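Séance 5 : l'examen de l'épaule, notes de cours

Bon, on reprend là où on s'était arrêtés mardi, c'est-à-dire à l'interrogatoire. Je vous rappelle que tant que le patient n'a pas raconté son histoire, on ne touche à rien ! Où ça fait mal, depuis quand, et surtout la nuit : est-ce qu'il arrive à dormir sur le côté ?

Ensuite on regarde, torse nu, de dos puis de face. Je me mets toujours à deux mètres (oui, je recule, et vous devriez aussi) et je compare les deux omoplates pendant que les bras montent. Le bord interne qui décolle, on le voit mieux à la descente qu'à la montée - demandez donc un mouvement lent, et faites-le répéter.

Pour la mobilité, l'ordre est le même qu'au genou : actif d'abord, passif après. Si le passif est libre et que l'actif coince, je pense tendon ou nerf. Si les deux sont limités, surtout en rotation externe, je pense capsule. Notez les degrés des deux côtés, même quand l'autre épaule va très bien.
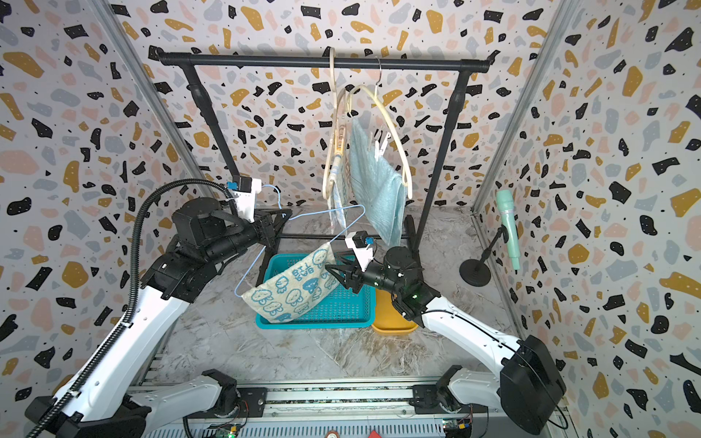 Portant en métal noir et deux bras robotisés, parois à motif terrazzo.

Passons aux tests contre résistance. J'en garde peu : Jobe, la rotation externe coude au corps, et le belly press pour le subscapulaire. Un test douloureux et un test faible, ce n'est pas la même chose, alors écrivez lequel des deux vous avez trouvé. Et pensez au cou ! Une douleur qui descend sous le coude, je vais toujours voir les cervicales.

Pour la prochaine fois, lisez le chapitre 8 du polycopié de Koutsoukos et entraînez-vous en binôme. La pratique se fera en salle 251, venez en débardeur et apportez votre goniomètre.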